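Grirkach hand: sleeve, tendons and zero offsets

The hand went back on the arm in July after its second teardown. These are my notes on what was done, in the order it was done, with the settings I keep having to look up.

The cell is one arm with a five-axis wrist adapter, a Grirkach hand and a controller box under the bench. The work is light handling. The hand lasts well if the tendons are kept at the right tension, and badly if they are not. I check tension every 200 hours and replace the full set at 4000 cycles of the hard-grip routine, whichever way they look.

Removing the sleeve

Power the hand down at the controller, not at the software panel. The panel leaves the finger brakes energized. Open the sleeve at the wrist end and roll it back toward the elbow. Pulling it straight off drags the cable bundle with it, and the connector at the bottom of that bundle has very little strain relief. I broke one that way. Prekham sold me the replacement and it took 12 days to arrive.

Cleaning the joints

Dry brush first, then a lint-free cloth with a little isopropyl. No spray. The joint slots collect fiber from the sleeve lining, and wet fiber packs down into the pivot. One drop of Puro light oil per pivot, wiped off after cycling the finger by hand. The fingertip pads get the cloth only. Alcohol left standing on them makes the surface tacky.

Tension

Set each tendon with the finger fully extended. Turn the adjuster until the slack is gone, then a quarter turn more. Pankaj Sandhu, who set up the same hand for his own bench, goes a half turn and gets a faster close. He also gets through tendons faster. I stayed with the quarter.

After adjustment, run 20 open-close cycles with no load and check again. New tendon settles a little in that time. If an adjuster needs more than another quarter turn, look at the crimp before going further.

Zero offsets

The open position has to be taught again after any tendon work. Put the hand in its relaxed open posture, palm down, clear of anything it could touch, and let it hang there until the current readings stop drifting. Then save the offsets one finger at a time. Saving all at once works in the menu but has twice written the same value to every channel on my controller. 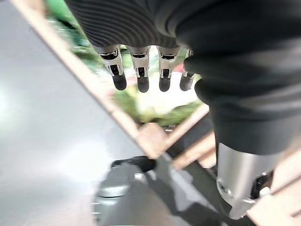 Refitting the sleeve

Leave some slack over the wrist. A tight sleeve looks better and pulls on the wrist joint at the end of its travel, where it shows up as a small position error that is easy to blame on the offsets. Run the wrist through its full range at low speed with the sleeve closed and watch the folds. If any of them get pinched, open it and start over.

Still open: the Sabatier grease I have been using on the wrist bearing is nearly finished, and the shop no longer lists the small tube.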